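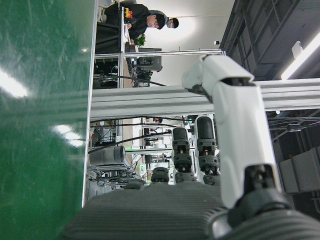

Green surface and aluminum framing at the workstation.

Workstation Working Group, Trerkamstead site
Minutes of meeting, September 2019

1. Minutes of the previous meeting
Accepted with one correction. Under item 4, the shelf depth should read 210 mm. The action on spare end caps is closed.

2. Condition of the green surface
The group looked at the surface and noted fine scratches and scuffs. The gloss is otherwise good. Two options were discussed: polish in place, or leave until the panel is next taken off. Polishing was not favored, as it would make the glare worse. Agreed to leave the surface as it is and look again in May.
Abrasive pads are not to be used on the panel. Soft cloth and the standard cleaner only.

3. Lighting
Overhead lights give bright white patches on the green surface. This was raised by two users of the station. Moving the lights was ruled out on cost. A diffuser sheet from Wistwood will be tried on one fitting first - if it helps, the others will follow.
Action: facilities to order one sheet.

4. Frame
The frame stays in grooved aluminum extrusion. A proposal to replace the thick horizontal bar with a lighter section was turned down, because the existing brackets would not fit. The narrower rail above it is to be kept clear of clamps and cable ties.
Dust collects in the grooves. Cover strip will be cut to 586 mm lengths and fitted to the lower bar only. The posts will be left open so that brackets can still be moved.
Bracket bolts are to be checked every 30 days and the check written in the station log. The last two entries are missing.
Action: workshop to cut and fit cover strip. Station users to bring the log up to date.

5. Suppliers
Holix has quoted for three replacement brackets. The quote from Xiao was lower but did not include fasteners. Xiao to be asked for a revised figure before an order is placed.
Action: purchasing.

6. Other business
The floor marking next to the station is worn and will be redone with the rest of the aisle. Keys for the parts cabinet are to go back on the hook at the end of each shift.

Next meeting to be set once the diffuser sheet has arrived.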